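Storing round food containers in a wire basket
Posted in Kitchen and Pantry

Souad Chraibi
I wish to keep lidded containers in a wire basket on the worktable. Should the lids remain fastened during storage?

Rainer Hinrichs
Fastened lids are preferable where shelf space permits. Loose lids are easily mislaid.

Round container with a teal or blue lid, white tabletop:

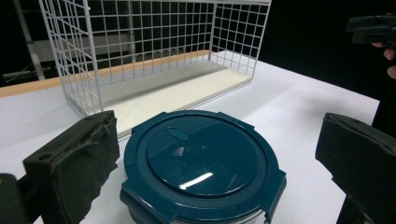
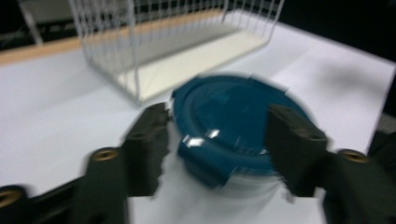

Souad Chraibi
Which containers should go into the basket first?

Vija Šimkus
Place the largest containers on the bottom and those in daily use on top. Our pantry keeps 285 containers in this manner, and the baskets are wiped down every September. Please allow each container to dry fully before closing it.

Jabari Laizer
We use a drawer. It is adequate.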